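Home | Manuals | Kitchen Cell | Downloads | Contact

4.2 First run beside the staff

Before the arm works in the kitchen, the shift must practice with it in the Jenareo simulator. The cook still decides the order of work – the arm only takes over the carrying.

1. Start Jenareo and load the Gakport kitchen.
2. Set the arm speed to 200 mm per second.
3. Open the gripper fully and wait 3 seconds.
4. Let each cook stop and restart the arm by themselves.

Note: Staff who carried goods before are now responsible for checking the arm. Write the new duties in the shift plan before December.

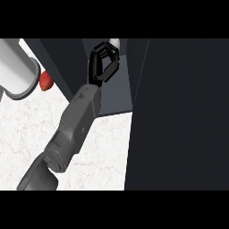 Fig. 9. Simulator view, gripper open and without load.

CAUTION: Do not reach over the counter while the real arm is moving. Press the stop button first.

5. Send the practice record to Arvo Nurmi. He gives the permission for the real kitchen.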